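Planning and Purchasing Guide, Sirkon Hand-Held Gripper Sets
Section 5. Budgeting for a Garment Handling Station
25th November
By Efraín Guzmán, Torvik

5.1 Scope

This section covers the purchase plan for one garment handling station: the hand-held grippers, the work surface, the garments and the floor it stands on. It does not cover calibration (Section 6) or network storage (Section 7). Complete it before a purchase order is raised. Changes after the order is placed go through the supplier desk at Gosimgate and are charged as new lines.

5.2 Grippers and wear parts

1. Decide how many stations will run at the same time. Order grippers by station, not by operator. Operators share; stations do not.

2. Order one left-hand and one right-hand unit for each station. Each unit is a separate line on the order form and has its own part code.

3. Enter the wear parts on a line of their own. The fingers are bolted assemblies and take the load each time cloth is pinched and pulled, so fingers and bolts belong in the running budget. Do not enter them as capital.
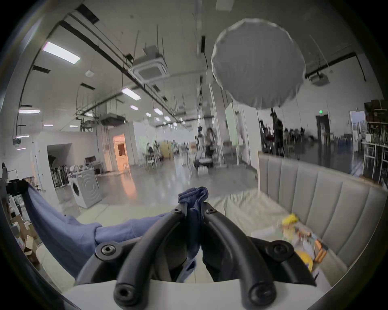 4. Add 2 spare finger sets per station to the first order. Lead time for fingers ordered alone is 34 days. Lead time for fingers shipped with a gripper is the lead time of the gripper.

5. Add one set of hex keys per station. They are not packed with the grippers.

Note: Bolts from the earlier series do not fit. If a site already holds stock, write it off before entering quantities.

5.3 Work surface and floor area

1. Choose the surface first and the room second. A bed, a sofa and a table all work for folding and spreading tasks, but they differ in height, and the height sets how long an operator can work without a break.

2. Measure the surface with its cover on. Leave room on all open sides for an operator with a gripper in each hand.

3. Allow two covers per surface in different colors. A dark garment on a dark cover gives poor contrast and the recording may have to be repeated.

4. Budget for small props separately from garments. Snack packages, tubes, pens and similar goods are bought locally and replaced often. A petty cash line is enough.

5. Check whether the site already owns large appliances that can be used in later tasks. A washing machine that is already on the floor should be entered at zero cost, with its position marked on the plan.
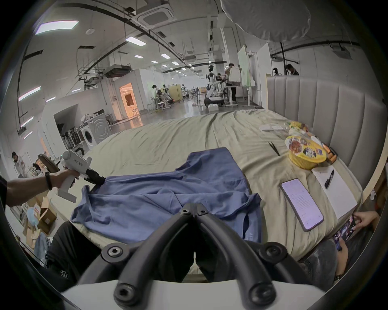 Sarmīte Toom objected to the zero-cost entry when the draft of this section was passed around. Her point was that a machine entered at zero gets no repair money, and that the Nornthorpe site had to pay for a drain pump out of its garment line in June. She asked for a nominal repair figure against every appliance, owned or bought. The order form now has a field for this. Leave it blank only if the appliance will never be run.

5.4 Labels and asset records

1. Assign a kit number to each pair before delivery. Send the list to the supplier with the order.

2. Record left and right units under the same kit number. A replacement unit takes the number of the unit it replaces.

3. Store the records with the purchase file. Warranty claims are refused if the kit number and the serial number do not match.

Caution: Do not swap units between kits to cover a failure. The calibration file belongs to the pair.

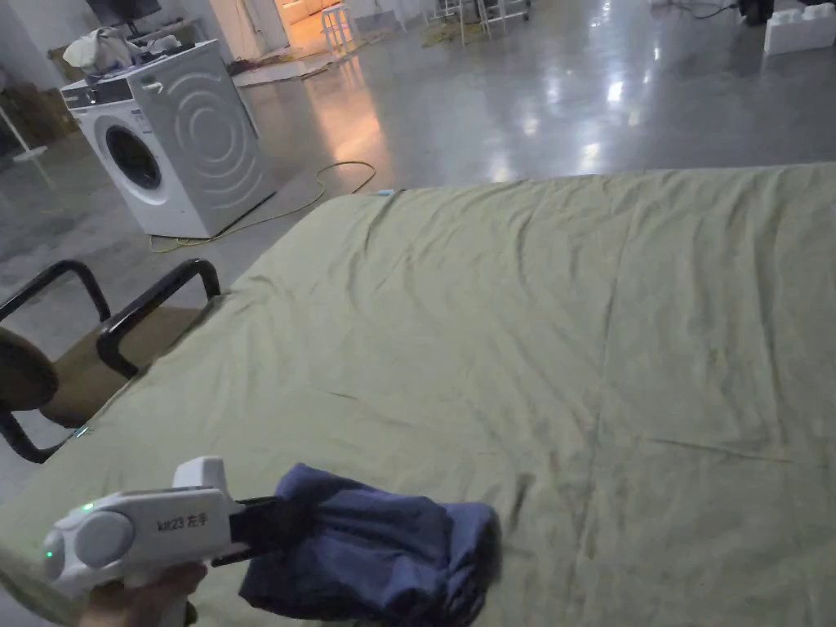 Labeling is a small cost that is often left out of the plan and then done by hand with tape. Order printed labels with the grippers. The text should give the kit number and the hand, and it should be in the language the operators read: "kit23 左手" on the body of the white unit marks it as the left-hand gripper of kit 23, and an operator can check it without turning to the records. Place the label where the closed hand does not cover it. Tape labels lift at the edges and should be treated as temporary.

5.5 Garments

1. Buy garments in plain colors, in at least two sizes. T-shirts are the lowest-cost starting item.

2. Set a replacement rate. For pinch-and-lift tasks, use 14 garments per station per month until the site has its own figures.

3. Keep one unused garment of each type as a reference for reordering.

4. Enter laundry as a service cost, even where it is done on site.

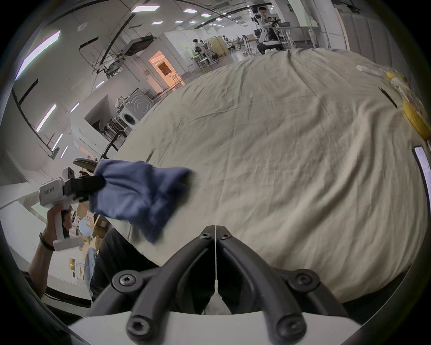 Figure 5-4. Navy-blue cloth held at a gathered corner over a cream-beige cover.

5.6 Before submitting the plan

1. Confirm that gripper, wear part, prop, garment and repair lines are all filled in.

2. Attach the floor plan with surface and appliance positions.

3. Send the plan to Torvik for review. Allow 5 working days. Plans without a floor plan are returned unread.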